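We use cookies to make this blog work and to see which posts are read. By continuing to read you accept this. [Accept] [Settings]

Renting a flat in a language you learned from books

When I moved here I had 40 pages of printed advice from a forum and a suitcase with a broken wheel. I had studied English since I was a child and I was proud of it. Then I telephoned a rental office for the first time, and the woman asked me if I was looking for "a one-bed or a studio, in-unit or shared," and I understood each word and not the question. In-unit what? She meant the washing machine. I said "shared" because it sounded friendly.

I want to write down what I learned, mostly for people who come from my part of the world, where a flat is something you get from your aunt or buy once in your life.

The first thing is the words. An apartment can be "cozy," and this means small. "Garden level" means that you live partly under the ground and look at the feet of people. "Updated" means that one thing was changed, and you have to ask which one. "Water included" is a real advantage, but ask about the hot water separately, it may be counted with gas. My dictionary at home is very good for reading novels and did not help me with any of this.

The second thing is the money. In my country you pay the first month and you shake hands. In McKinnon, where I live now, I was asked for the first month, the last month, a deposit, and a fee for checking that I exist. All together it was $2,659, and I had to bring it as a cashier's check. I did not know what a cashier's check was. I went to the bank and asked for "a check from the cashier," and the young man at the window very politely said that he could write me one. I still feel warm in the ears when I remember.

I looked at apartments for the whole of November. I used two websites, Gerkideo and Breltodik. Gerkideo has more places, but many of them are already gone when you write, and they leave them on the page. Breltodik is slower and uglier and I found my apartment there. I do not get money from either of them. My advice is to write short messages. In the beginning I wrote long polite letters, with my education and my reasons, and I received no answers. Then I wrote "Hello, is it still available? I can come today after 5," and they answered in one hour. It felt rude to me for a long time. Now I write like this even to my cousin and she asks if I am angry.

The third thing is the lease. Mine had 30 pages. Please read it all, with a pencil, and do not be embarrassed that somebody is waiting at the other side of the desk. I found in mine a sentence that I must tell the office before I leave "for an extended absence," and I asked how many days this is, and they did not know. We wrote a number next to it by hand and both signed. I also learned "normal wear and tear." I pronounced "tear" like the one from crying, and the manager corrected me kindly, and after this we were on good terms.

About the quiet hours I was worried for nothing. My building, it has the name Etirness over the door and I never found out why, is full of people who go to bed early. What I hear at night is the heating, which knocks in the pipes like a guest who is not sure of the address. In the first week I got up twice to open the door.

The kitchen was a separate education. At home the refrigerator travels with the family. My parents moved theirs three times, once on a tractor. For renters here the big appliances often stay with the apartment, and you should ask for each one by name before you sign: the range, the microwave, the refrigerator. I did not know that "range" is the stove. I thought the listing was telling me about the distance to something. 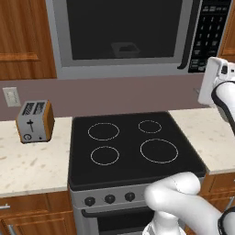
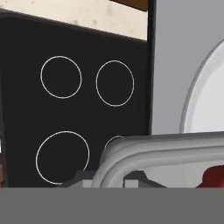
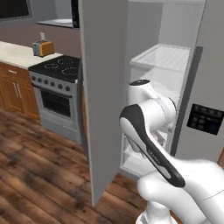
Microwave, cooktop, refrigerator: three words to learn before you call.

My last advice is to practice the numbers on the telephone. "Fifteen" and "fifty" almost gave me a very different rent, and for one evening I was a happy man. Now I say, "one-five or five-zero?" and people answer without surprise.

Next time I will write about the mailbox key, which took longer to get than the apartment.

Get new posts by email. Enter your address to subscribe. You can unsubscribe at any time.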